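Setting up the kitchen cell in the simulator, and keeping it honest

Every new starter at Grukorstead gets given the kitchen cell first, on the theory that it is the easy one. It is a worktop, a hand and something to pick up. Allow an afternoon, and have a biscuit ready for the contact settings.

These notes replace the ones Dexter Obi wrote in November, which were very good until we changed the hand.

Before you start

You will need the Brelero scene pack, the current hand model (the four-finger one in the shared folder, without "old" or "old_real" in its name) and a working copy of Tekleab, our in-house launcher. If Tekleab opens and then shuts again without a word, your licence file is in the wrong folder. Move it up one level and try again.

Close your browser. I know. Close it anyway.

1. Load the scene with nothing moving

Start paused. If you let physics run while the scene is loading, small objects arrive a moment before the worktop does, and you will spend your morning looking for them under the floor.

Once everything is in, step forward by hand, one tick at a time, 16 times. Things should settle very slightly and then stay put. Anything that hops is overlapping its neighbour. Lift it by a hair, save, and step again from the beginning.

2. Put the hand where it belongs

Set the wrist position first and the rotation second. The launcher will let you do it in the other order, and will then quietly undo your first answer. Neelam Kashyap reported this ages ago and the ticket has since had a birthday.

Check the joint limits before sending any movement at all. Open the fingers fully, close them fully, then bring them back to rest. If one finger bends backwards, its axis has been flipped in the model file. Change the sign on that joint only. Everett Zamora once changed the sign on all of them to be on the safe side, and we got a very expressive hand that could not hold a spoon.

3. Contact settings

Set the solver to 2000 steps a second. The default is lower and looks fine until the fingers touch something small, when the object either sinks into the fingertip or leaves the kitchen at speed. You can go up to 3000 if a grasp still shivers, but runs get slow and other people share that machine.

Friction next. Start with the value in the scene pack and raise it in small steps. Stop as soon as the hand can hold the object through a slow lift. Keep going past that and the fingers turn to glue - every grasp works, the numbers look marvellous and the real hand drops the lot.

4. Small round objects

Knobs, lids and anything else that rolls want their own attention. Give them a collision shape built from 2 or more simple parts, say a disc and a short cylinder. One box round the whole thing is quicker to make, but then it won't roll, and rolling is the bit we are trying to practise. Check the mass as well. Files from outside often come in with a mass of one kilogram for everything, from a teaspoon to a fridge.

Lay the object on its side near the fingertips and unpause. Give it a small nudge from the hand. It should rock or roll a little and come to rest. If it carries on rolling gently towards the horizon, add some rolling resistance, which lives under "Advanced" for reasons lost to time.

5. Set the camera and leave it alone

We use a steep view looking down at the worktop. Save the camera pose with the scene, under the same name. Nilton Huamán keeps a second, lower view for checking fingertip gaps, and you are welcome to copy it, but please switch back before you record. Runs made from mixed views have to be sorted out by hand afterwards, and the hand in question is mine.

6. Looking after it

Rerun the 16-step settle test whenever somebody updates the hand model or the scene pack. Compare the resting positions with the saved ones. If they have drifted, go back to step 1 and look for overlaps before you touch friction, however tempting the slider is.

Clear the cache folder when loading starts to drag. Leave the file called emotell_bridge where it is. It connects the cell to the Emotell logging system, it looks exactly like rubbish, and Dexter Pennington has now restored it from backup twice. 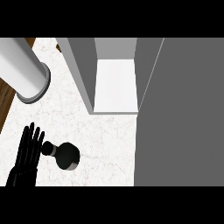 Last thing before you log off: save under a new name with your initials on the end, and put the solver rate in the notes box. Then shut the launcher properly from its own menu, as the cross in the corner leaves it running in the background with the graphics card all to itself.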